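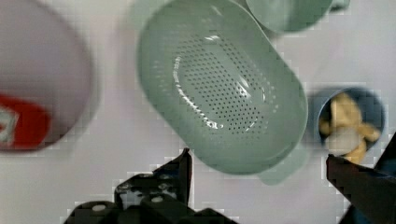

Status changed from Closed to Open, for the third time. The Pilari recorder is still dropping the tail end of remote-control demos on the kitchen task, and it drops them with great confidence, marking each one "complete." I was driving the Rellow handset at normal speed with the wrist view up. The toy in the blue cup next to the colander came through fine, the colander came through fine, and then playback quit 15 frames before I let go of the trigger. A robot trained on this will learn to approach a colander and stop there for the rest of its life.

Tried so far:
Restarted the recorder. No change.
Restarted the handset. No change, but it played its little song.
Swapped the USB cable for the good one. The good one is also bad.
Lowered the recording rate to 30. Same cut, slightly choppier.
Guided the arm by hand with the handset unplugged. Every demo saved whole.

That last one bothers me. Hand guiding and remote control write to the same folder through the same recorder, so I'd expect them to fail together or leave me alone together. I went through the batch from June: 54 remote demos, 53 of them short. The one that survived was the one where I forgot to press stop and went to get coffee. 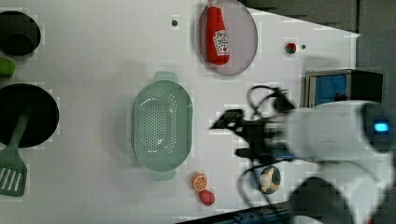

Ikham support replied that the recorder closes the file the moment it gets the stop signal, without waiting for whatever is still in the buffer. Hand guiding has no stop button, only a timeout, and the buffer has time to empty. They asked me to set flush_on_stop to true and to hold the arm still for a bit before ending a demo.

Set it. The option was already in the config file, spelled "flush_on_stpo" -- my typing, I'm fairly sure, though I'd like it noted that the program accepted it without a murmur.

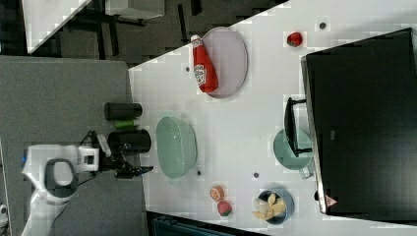 With the spelling fixed, the next remote demo saved to the last frame, release included. So did the one after it. I have not gone back to the old batch. Those will need to be driven again, and the Ichikawa converter can skip that folder until they are.

Two requests before this gets closed again: please make the recorder complain about options it doesn't recognize, and please stop it writing "complete" on files that aren't. Leaving the ticket open until I've redone the set.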